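Re-pinning the Gruden

Posted 2018-07-04 in Workshop notes, Grippers

Third evening on the hand grippers, and I think the left-hand play is finally gone.

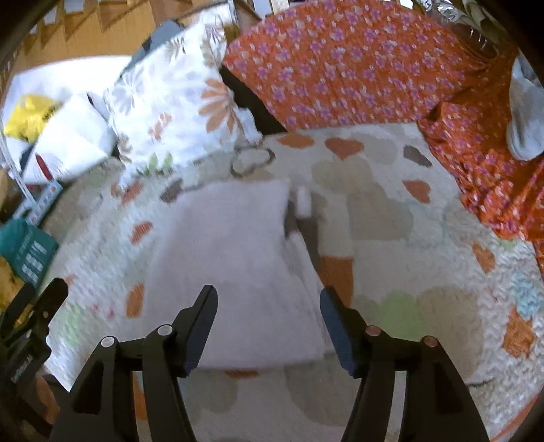

I had been putting the job off since February. The symptom was small to begin with. When I closed the fingers on something thick, like a rolled towel, they met square. On a single layer of thin cloth one tip arrived before the other and the cloth slid sideways out of the pinch. For a while I blamed the pads, then the way I was holding the handle, and I wasted a fair amount of time adjusting things that were fine.

For anyone new here, I have a pair of Gruden hand grippers. You hold one in each hand, squeeze, and the fingers close in the same way as the ones on the arm. I use them to fold laundry so that the arm has something to learn from. That makes a sloppy finger more of a nuisance than it would be on a pair of kitchen tongs. If the tips don't close where the encoder says they close, everything recorded with them is slightly wrong, and it stays wrong.

The linkage first. Each finger is a flat four-bar with slotted arms, and all the wear is in the pins. To check them, hold the base still, take the tip between finger and thumb and push it sideways, away from the direction it is meant to travel. There should be a bit of spring in the arm and no click. Mine clicked on the left finger. The right was fine, so I left those pins alone, which is why the two sides no longer match for colour. The old ones have gone a dull reddish brown and the new ones are silvery. It looks untidy and makes no difference.

Getting the old pins out was the slow part. They are a push fit with a drop of threadlock, and the manual says to press them from the front. I don't have a press small enough, so I used a punch and a block of scrap with a hole drilled in it. Two taps, turn it over, look, two more taps. If you hit it hard the arm flexes at the slot and you can crack it there. I cracked one last year and don't want to buy another.

New pins came from Swanepoel in a bag of 77, an odd number to sell anything in, but it was cheaper than the bag of ten from Gruden. They measure a touch over nominal. I polished each one against fine paper in the drill chuck until it would go through the arm with firm thumb pressure, then put the threadlock on the outer end only. Last time I was generous with it and it crept into the moving part of the joint. That finger closed like a rusty gate for a week before I stripped it again.

After that, the pads. I use the dark blue Linach ones, which are a bit softer than the originals and pick up thin fabric better. They also pick up lint. I wipe them with a damp cloth before every session and change them after 500 closes or when the face goes shiny, whichever comes first. Shiny usually wins. To change one, warm it with a hairdryer, peel from the bottom corner, clean off all the old adhesive and leave the new one overnight before you use it. I have skipped the overnight part twice and regretted it twice.

Make sure both pads sit at the same height on the angled tips. I close the fingers on a strip of paper and pull it gently. It should drag evenly from both sides and come out straight. If it comes out at an angle, one pad is high.

Then the encoder zero. With the fingers fully closed on nothing, note the raw value and put it in the config file. Mine had been 3,437 since I bought the thing and I had stopped checking. With new pins it has moved by 5 counts, and that was enough to show up on thin cloth. Open and close a few times and read it again. If the value wanders, go back and look for play before you blame the software. I have done it the other way round.

For testing I don't use anything clever. The bench is too slippery and too flat to tell you much. I go to the bed, put a quilted blanket down and fold small pieces of cloth on top of it. The soft surface gives under the tips, and if a finger is out of line it catches the blanket as well as the cloth. A busy pattern underneath is useful too, for checking later whether the camera can still find the edge of a plain piece.

I take a corner, lift, lay it over, let go. Then I do it again with the other hand leading. What I look for is the release. A good finger lets go of both sides at once, a bad one drags the top layer back a little as it opens. I did a full evening of that with no drag on the left one. There is still a very slight stiffness at the last bit of travel, and I'm going to leave it alone and see whether it runs in.

Things I still have to do: the return spring on the second gripper is tired – it opens, but slowly – and its cable needs a better strain relief than the tape that is on there now. I also want to write down the zero values on a label inside the handle, so that I am not hunting through old config files next time.

If anyone has a source for pins that are the right size out of the bag, I would like to hear about it.

3 comments

Parvaneh Kermani
I had the same click, but on mine the hole in the arm had gone oval and new pins only fixed it for a fortnight. Worth putting a drill shank through the hole while it's apart. The Jakgate club has a small reamer if you want to borrow it.

dunlin
Do the Linach pads leave marks on white cotton? The ones I tried did.

Reply from author
Not on cotton so far. They did leave a faint smudge on a pale pillowcase when they were brand new. I give them a wipe and squeeze an old rag for a bit first. And thanks Parvaneh, I will check the holes when I do the other gripper.

Older post Newer post Home Archive About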